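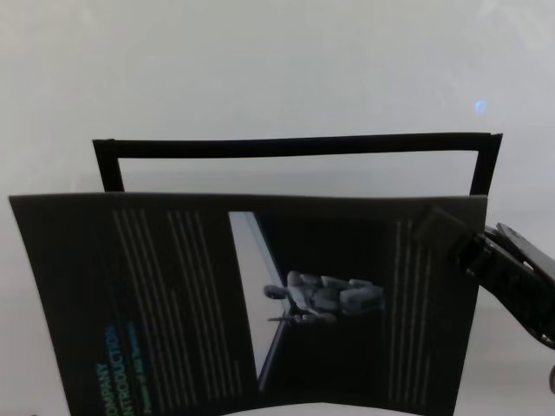 We started the paper task at the robotics club in August and I still haven't written it up, so this is a catch-up post.

The job Raquel Pinheiro set us sounds small. The robot has to take a folded brochure by one corner and put it in a stand without creasing it. We had spent the whole spring on blocks and cups, and none of that carried over. Blocks keep their shape. A brochure bows as soon as you push on it, and a glossy one slides as well.

Damián wrote the first version of the grip routine. It closed until the motor current went up, then stopped. Fine for a cup, too late for paper. I changed it to close in small steps with a pause between them, and that got us from 53 good runs to 78 out of 96. We counted a run as good if Ulla Toivonen could not find a new crease afterward. She is strict about creases.

Dark paper was the other problem. Our edge finder was tuned on white printer sheets, and with a dark gray brochure it kept locking on to the pictures printed inside it. Raimo fixed most of that by looking for the outer fold first. It still fails when the sheet is sideways and curved – I have that on my list.

Things left to do before the Getton meet:
New finger pads, the old ones are shiny.
Log the grip force on every run.
Move my notes out of the chat and into the club folder.

If you have code for thin paper that you can share, write to me. Kjell has offered to test it on the second arm.

Contact | Copyright 2020 | Back to top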